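Kitchen notes: holding temperatures and the new lunch menu

The lunch menu at Kereama changes on 22 Aug 2019. Most of the dishes carry over. The main change is to the way the braised and stewed items are held between the end of cooking and service, and as several regulars have asked why the lamb shoulder has been coming off the list before two o'clock, the details are set out below.

Until now the lamb has been braised overnight, lifted out, portioned and kept in a covered dish in the hot cupboard. The dish is safe to serve under that method, but the surface of each portion dries and the sauce thickens as water leaves it. By the second half of service the kitchen was letting the sauce down with stock, which alters the salt. Portions that had dried too far were withdrawn.

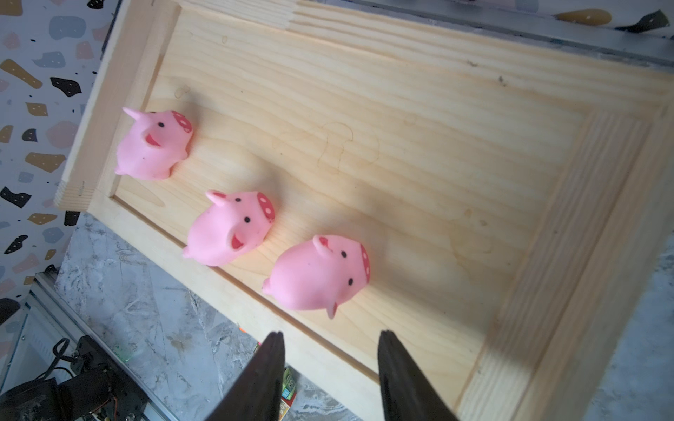 From the new menu onwards the shoulder will be cooled whole in its liquor, chilled, and portioned cold. Cold meat cuts cleanly across the grain and loses less in trimming. Each portion is then reheated to order in a measured ladle of sauce, in a small lidded pan, and checked with a probe before it is plated. This adds a few minutes to the wait for a table. Guests on a short lunch break may prefer the soup, the flatbread or the cold plate, none of which is affected.

The same method applies to the ox cheek and to the white beans with tomato. It does not apply to the rice dishes, which are cooked in smaller batches through service and are not reheated.

The beans deserve a separate note. They were previously salted at the start of cooking and finished in the oven. In trials the oven finish gave uneven results, with beans at the edge of the dish splitting while those in the centre were still firm. They are now soaked in salted water overnight, simmered on the hob at a low heat, and left in the pan to cool. Tomato goes in only when the beans are tender, as the acid slows softening. The finished dish is looser than before and comes with a spoon.

Bread continues to come from Rastia. The dark rye has been replaced by a lighter loaf with a closer crumb, which slices thinly enough for the open sandwiches and does not tear under the mackerel. Anyone who wants the old rye can still order a whole loaf at the counter by the previous afternoon.

Prices for the main courses are unchanged. The set lunch of 2 courses stays on the board and now includes the beans as a main. Side salads are listed separately, where they used to be included with some dishes and not with others. The allergen sheet has been reprinted to match, and old copies should be disregarded, particularly for celery, which is now in the lamb sauce.

The draft of these changes was posted on the counter for comment.

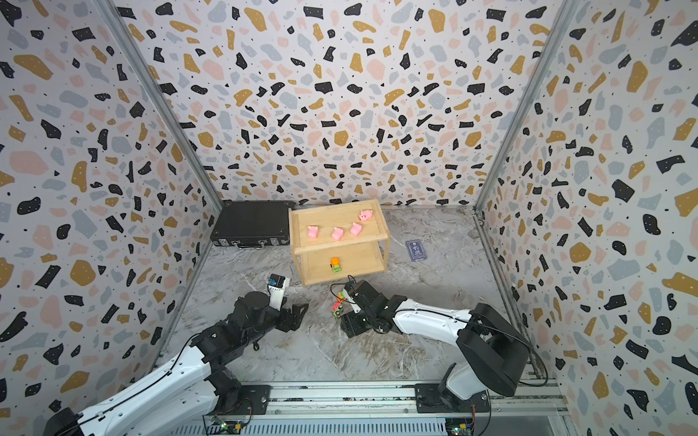
Alasdair Tennant wrote that he had no complaint about the lamb at noon but had twice been served it late with a sauce "closer to a glaze", and asked whether the ox cheek could be offered in a smaller portion, as he seldom finishes it. He also thought the listed wait should be printed on the menu itself, so that people could decide before sitting down.

Both points have been adopted. The ox cheek will be available in a small size with one side, and dishes reheated to order are marked with a dot. The dot is explained at the foot of the page.

The dining room seats the same number as before and bookings are taken in the usual way. Tables of six or more are asked to choose their mains the day before, so that the portions can be set aside. The December menu will be drawn up later in the autumn, and requests for it can be left at the counter.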